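Workshop tips: when the gripper drops or crushes thin parts

Most small bench grippers are set up on solid blocks, and they behave well on solid blocks. Thin-walled parts such as phone cases, lids and light covers are where the faults show up. The notes below come from a run of failures on the Petek bench unit at our Irndale workshop, where 7 cases out of 82 were dropped, pinched or pushed over before the cause was found.

The fault looked like weak grip. Operators raised the closing force, the drops continued, and 3 of the cases came out with a bowed edge band. Force was the wrong adjustment. The fingers were closing off centre, so one reached the case early and tipped it before the other made contact.

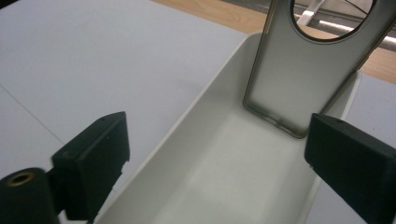

Workshop Tips | Posted 25th August | Words: the Peltaseck bench desk

A phone case standing on its lower edge in a smooth tray has very little holding it up. If it leans back, any sideways push will turn it or slide it along the floor of the tray. Check the gap on both sides with the fingers open. One finger close to a lower corner while the other stands well clear is a warning, and the approach should be corrected before the jaws are closed.

Isolate the power before putting a hand between the fingers. A stop command from the software is not isolation. On our unit the controller finished a queued close after the stop was pressed, and the operator's glove was caught. Switch off at the wall, release any stored air if the gripper is pneumatic, and wait 10 seconds before reaching in.

To check centring, close the fingers slowly on a strip of stiff card held upright in the tray. The card should not move sideways. If it does, loosen the finger mounts, re-seat both fingers against their stops and tighten evenly. Threaded inserts in plastic mounts will pull out if overtightened, so use a short driver and stop when the screw is snug. Replace any mount whose insert turns with the screw.

Reset the force to its lowest value after centring and bring it up one step at a time, using a scrap case. Grip the long sides and keep clear of the camera opening, where the panel has the least support.

Tray colour also matters if a camera guides the arm. Translucent cases in a white tray gave our Skirham sensor a poor outline, and it placed the edge inside the true edge. A sheet of dark matte paper under the case fixed most of it. Tape the paper flat at all four corners.

Log every drop with the force setting and the side the case fell towards. If the falls favour one side, check the fingers first.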